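4.3 Fallos de agarre con la funda roja

Os confieso que la funda de pala nos dio más guerra que todo lo demás junto. En 30 intentos la pinza izquierda perdió el borde ocho veces, y el brazo derecho siguió como si nada.

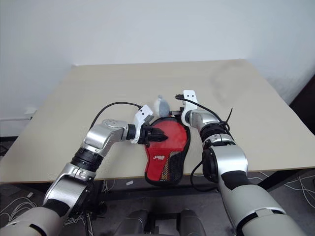
p. 2885
Figura 7. Trabajo a dos brazos sobre la funda roja.

Mi primera sospecha fue el par de cierre — lo subimos y el fallo seguía ahí.

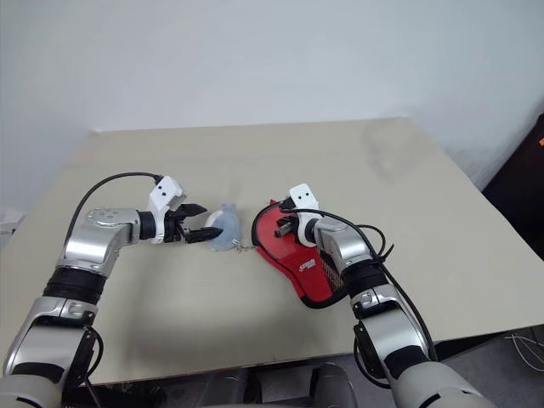 Luego miré los registros con Séverine Besson y vimos que el controlador daba por bueno el agarre con solo notar contacto en un dedo. ¡Un dedo!

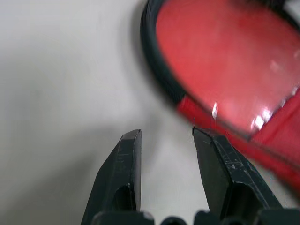
Ryota Tsuji objetó que el umbral no lo explicaba todo y pidió repetir la serie con la parada por fuerza activada.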